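I'd been told to bring my own mug, so I did, and then Marit Løken laughed at me because she owns more mugs than any person I've ever met. She's lived in the same weatherboard house behind the Praker bakery for 18 years, and for most of that time she's had a boarder. Students mainly, plus a retired bus driver and one very quiet piano tuner. I wanted to know what it's like, sharing your kitchen with strangers for that long (I lasted two months with my own cousin!).

"You stop calling them strangers by the first Monday," she told me, filling the kettle. "You've heard them brush their teeth. That's pretty much family."

She got into it by accident. The roof needed doing, the quote came in at more than she had, and a neighbour, Sigrun Engström, mentioned a nursing student who was sick of the long bus ride in from Nordin. Marit put a card in the bakery window anyway, in case the student changed her mind, and ended up with both the student and a phone that wouldn't stop ringing.

I asked what she charged back then and she pulled a face. "Hardly anything. It was 232 a fortnight with dinners, and I cooked proper dinners. Ivar used to say I was paying them to live here."

Ivar is Ivar Westerberg, the bus driver, and I could have listened to Ivar stories all afternoon. He labelled his cheese. He left notes on the fridge about the colour of the toast. He also taught Marit to back a trailer, fixed the side gate and stayed four years longer than he'd planned. When he moved up to Priven to be near his daughter, she kept his room shut for the whole of August. "I told everyone I was airing it," she said. "I was sulking."

So what makes a good boarder? I was expecting something about tidiness, but she went straight to food. She likes people who eat what's there and say so if they hate it. The piano tuner politely swallowed her lentils every Thursday for a year before he confessed, and she's still a bit cross about it.

She has one rule about the bathroom (no hair in the basin) and another about the phone, which dates from when there was only one in the hall. She's never had a curfew. She did once ask someone to leave, and she went quiet on that, so I let it go and had another slice of her date loaf.

Her knees aren't great these days and the stairs are a nuisance, but she's got someone new arriving for the next term. "I'd miss the noise," she said. "I'd be sitting here listening to the fridge."

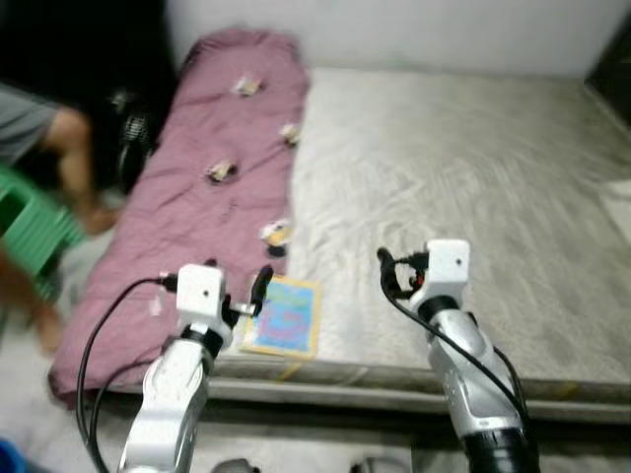

Ingvild Berge wrote in after reading this to say she boarded with Marit for two winters, that the lentils really were that bad, and that she still makes the date loaf but can't get it to rise properly. She'd like to know if it's the tin.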